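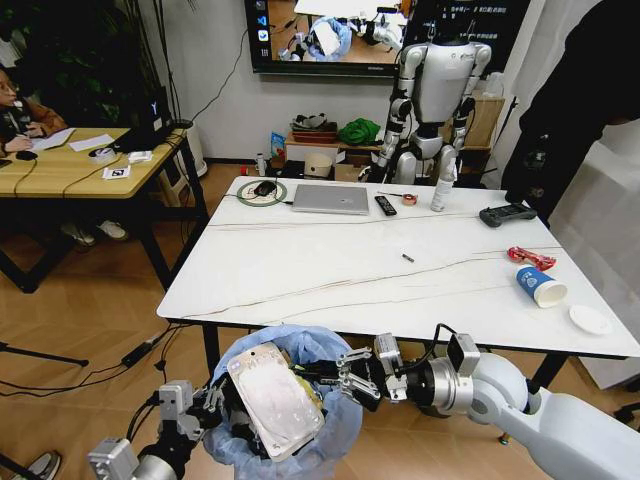
White plastic package over the lined bin, with the rest of the table still to do.

Lorunero: a list of things left on tables, and where they should go

README, second version

Hi! Lorunero is a small dataset about clearing off a shared table. It has 368 rows, and every row is one thing that was sitting on a table when somebody decided to tidy up, along with what I think should happen to it: toss it, leave it, put it away, or go ask somebody. I started it in March as a personal list (I was arguing with my brother over whether a half roll of tape is clutter) and it grew from there.

Everything is plain text and comma-separated, so you can open it in whatever you like. If you only want the short version, read the part called Verdicts, then open items.csv and scroll.

What you get

items.csv is the main one, 368 rows.
tables.csv has one row for each of the 13 tables the items came from, with the kind of surface, what the table mostly gets used for, and what sort of bin is within reach.
verdicts.txt spells out the rules I used, with the arguments left in.
old/rornen.csv is the first list, which I called Rornen. Please don't mix it with the new one. The item names are spelled differently and I used "trash" and "garbage" as if they were two separate things. I have no idea what I had in mind.

Columns in items.csv

table: a number from 1 to 13.
item: what I'd call it out loud. "Candy wrapper", "mouse", "spray bottle".
state: crumpled, on its side, closed, open, full, can't tell. This one turned out to be more useful than I expected, and I wish I had filled it in more carefully for the early tables.
spot: middle, far edge, near edge, left, right, corner. You can have more than one, separated by a slash.
verdict: see the next part.
remark: free text, often blank, sometimes much too long. Sorry about the one regarding the soup.

Verdicts

TOSS means it goes in the bin as it is. Wrappers, used paper cups, empty packaging, the little strips that come off the backs of stickers.

STAY means the thing lives on that table and moving it would annoy someone. A laptop that's closed and pushed to the back is nearly always STAY. Same with a charging pad, and with a mouse if it's parked next to one.

AWAY means it has a home and the table isn't it. Tools mostly land here, and remotes if there's a shelf or a basket they can go in.

ASK means I don't know, and you probably don't either. There are more of these than I'd like. I tried very hard to get rid of ASK in this version and gave up after an evening of it.

A worked table

The table in the picture at the top is table 10. It's the big white one with faint brown veins in the top, sort of marble-looking, and the bin has a light blue bag in it.

The white plastic package is a TOSS. The red candy wrapper on the right side is crumpled up, so TOSS again, and I'd be amazed if anybody objected. The blue-and-white paper cup lying on its side is TOSS too, although I'd pick it up by the rim and tip it over the bag first, since a cup on its side can still have a mouthful in it and I have learned this one the hard way (on a pile of letters, at my own house).

Then there's the small white round lid near the front corner. I went back and forth! A lid can belong to the cup, or to a bottle that someone will come looking for in an hour. My rule now is that a lid follows whatever it fits. Try it on the cup, and if it fits they go in the bag together. If it doesn't, leave it until you've found the thing it does belong to. In the file it's ASK, with a remark.

Most of what's along the far edge is STAY: the silver laptop, the green-rimmed charging pad with the black mouse on top, the TV remote. I'd have put the remote as AWAY at most other tables, but there's a screen on the wall right behind this one and I figure people want it handy. The little roll of tape and the clear spray bottle are both STAY as well. The bottle I'd use at the end for a wipe-down, once I knew what was in it. Please do check what's in it. Whatever looks like stone may or may not be stone, and vinegar on the real kind is a mistake you'll be looking at for years.

The thin tool back there looks to me like a screwdriver, and I marked it AWAY. The black controller toward the right end is ASK.

And then my favorite, the tiny metal cylinder near the middle. I can't tell what it is. It could be a spacer out of something expensive or it could be nothing at all, and the only safe verdict for a small metal part is ASK, every time, at every table, forever. I keep a jar for those at home. When somebody comes around hunting for a part, you shake the jar at them.

How I made the calls

I labeled everything myself, and then Bouzid went through the whole list separately without seeing my answers. Where the 2 of us disagreed we talked it over, and where we still disagreed it became ASK. Bouzid throws away a lot more than I do. If you sort the remarks by his initial you'll see a long run of "just bin it", including for a perfectly good binder clip.

We used the table itself as context and nothing more. We didn't go find the owners. That makes the verdicts a guess at what a considerate person would do walking up cold, and it's how I'd want them to be used.

Order matters (a side note)

People kept asking what to pick up first, so I put this in. I do the TOSS things first, starting nearest the bin and working outward, and I keep the bin close enough that nothing has to be carried over the floor. Light plastic goes in before cups if you can manage it. A cup with a little liquid left in it will sit quietly on top of packaging, and it will run straight to the bottom of an empty bag and find the hole.

After that come the AWAY things, all in one trip, in a basket or a box if you've got one. STAY things I lift, wipe under, and put back where they were. I don't line them up. I used to, and people really don't like coming back to a laptop that has been squared off with the edge of the table.

Wiping is last. I have nothing new to say about wiping.

What's missing

Food. There's hardly any, apart from wrappers and cups, so don't lean on this list for a kitchen table after dinner.

Paper. I left out loose sheets almost entirely. Every sheet of paper would have been ASK and the file would have been unreadable.

Kids' stuff. Table 2 has a handful of crayons and that's the lot.

Recycling. TOSS is one bin with one bag. Sorting rules change from town to town, and I didn't want to pretend I knew yours. If you have separate bins, add a column of your own, and tell me how it went.

Known mistakes

Table 7 has the same coaster in it twice. I know about it and I'm leaving it until the next version so the row numbers don't shift on people.

"Remote" and "TV remote" are both used. They mean the same thing.

The state column says "closed" for one umbrella, and I can't remember whether I meant folded or strapped.

Using it

Do what you like with it, sell it if you can find a buyer, print it out and stick it on the office fridge. A line saying where it came from would be nice. The checklist people at Jolterel already turned the verdicts into a one-page sheet, and they asked me to mention that their sheet drops ASK completely and sends everything doubtful to a tray. I think the tray is a great idea, by the way, and I've started using one next to the jar.

If you want to add a table, send me the rows in the same column order, and please fill in state. One table at a time is easiest for me. I read everything, I'm just slow.

Hazem Slaoui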